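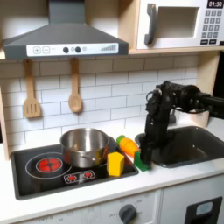

Keabetswe Jacobs

August 2022, kitchen bench notes

Spent most of today going through our episode rules with Dong-hyun, and I'm writing down where we landed before I forget half of it. We have 2,232 kitchen episodes on the server now and only 1,539 of them pass the checklist as Sum-yee wrote it back in March. That's a lot of driving to throw out! Some of it is sloppy operating, mine included, but a good chunk is the checklist being vague, so we've been marking the same behaviour pass one day and fail the next.

The worst one is "object grasped cleanly". What does that even mean with a small block? I'd been passing anything that stayed in the fingers, Dong-hyun wanted both fingers on opposite faces, and Cheuk-hei (who labels the most) was going by gut feel. New wording: fingers on opposite sides, object clear of the counter before any sideways travel. If you have to re-grip, that's fine, but tag it as a re-grip. Don't trim it out. I've been guilty of trimming.

Second one is neighbours. With the carrot and the yellow block sitting close to the pot you're going to brush something sooner or later, and the old sheet said "no contact with other objects", full stop. Way too strict for a counter this size. We're changing it to: contact is allowed, tipping something over or shoving it off the cooktop is a fail, and every contact gets a note with the name of the object.

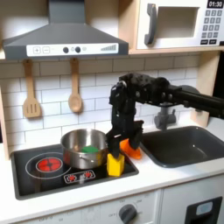 Green block in the pot, fingers down at the yellow block and the orange piece.

Third, speed near the faucet and the hood. Tumelo would like a hard cap in the controller and I'd sooner keep it as an operator rule for now, because the cap made the Henley runs feel like driving through porridge. We didn't settle it. For the time being: slow right down any time the forearm is over the sink, and if you touch the faucet, stop the episode and look the wrist over before you carry on. Same goes for cables. Have a look at the loops every 10 episodes and write your initials beside the check, even when there's nothing to report. 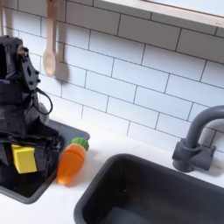 Yellow cube in the gripper, carrot on the counter beside it.

Breaks: 12 episodes in a row and then hand over to somebody else. I know, I know, everyone hates it when they're on a roll, but my labels get generous after that and I doubt I'm the only one.

Still to do:
Cheuk-hei to relabel the Hopkin batch with the new grasp wording
Ask Sum-yee if the contact notes can be a dropdown (my spelling of "spatula" varies)
Me to print the sheet and tape it up by the e-stop
Tumelo and I to have the speed cap argument again, with data this time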